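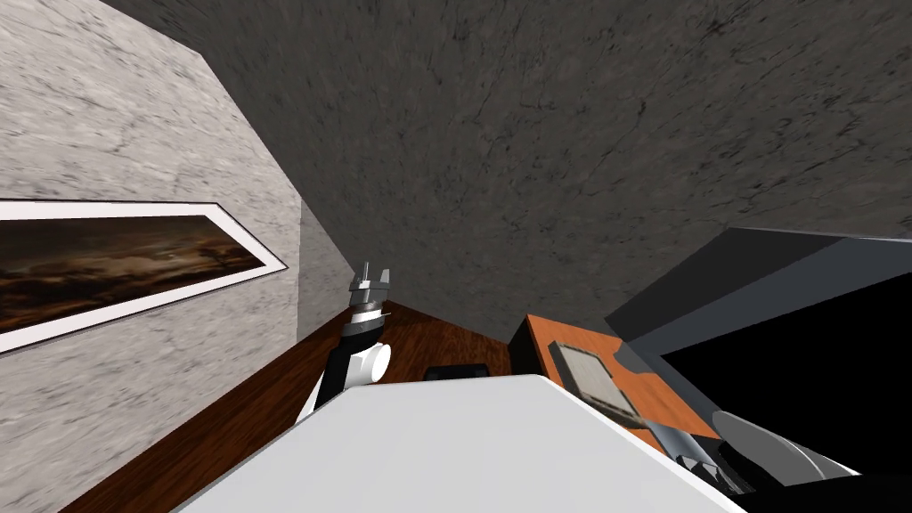

Page last changed: September

Tidying tips I pinched from a robot open day

I went along to the Lundix open day fully expecting to eat the free biscuits and come home with nothing but a tote bag. Instead I filled both sides of an envelope with notes, and most of them were for my own kitchen! They were showing their household set-up, Flurnow, in a simulated room on a big screen, with two arms, a white worktop and an orange wooden cabinet with a grey tray on top. Manee Phetsri was running the demonstration and she was very patient with my questions (I had a lot).

Give everything a landing spot

Manee told us the arms get on far better if there's a clear place to put something down before they pick it up. Well, so do I. How many times have I lifted a hot dish out and then stood there, mitts on, looking for a gap? Now I clear a patch the size of the dish first, and put the trivet down while the oven's still on.

A tray with a raised rim is worth having too. Mine lives by the kettle and holds the tea things, and when I want to wipe down I move the lot in one go. Get one that fits your cupboard top with room to spare for your fingers at both ends.

Keep the floor boring

If it's flat, low and dark, you'll trip on it. I've moved the bathroom scales, the cat's mat and a doorstop since I got home. The doorstop I do miss.
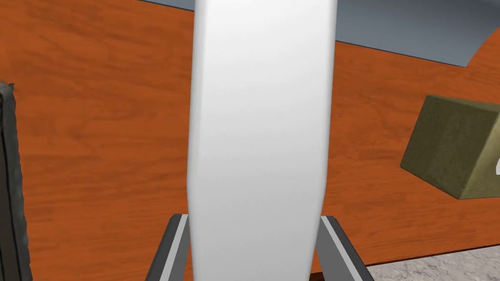
Holding tall, smooth things

I loved watching the close-up view, with a gripper finger on each side of something tall and white. Jacqueline Baudry, who was sitting next to me and used to teach pottery, leaned over and said that's how she'd want a vase carried: even pressure from both sides, and no pinching at the rim. I've tried it with my oil bottles. Dry hands, a finger and thumb low down for steering, other hand underneath if it's full.

For slippery bottles I put a wide rubber band round the middle, 5 for the whole shelf, and they've stayed put.

Rehearse the awkward jobs

They'd run one pick-up 200 times before they were happy with it. I'm not doing that! But I did walk the route with an empty roasting tin before Sunday-lunch-sized cooking for ten, and found the bin was in my way both times.

Next open day is at Pillent, doors at 10. Take a pen, mine ran out.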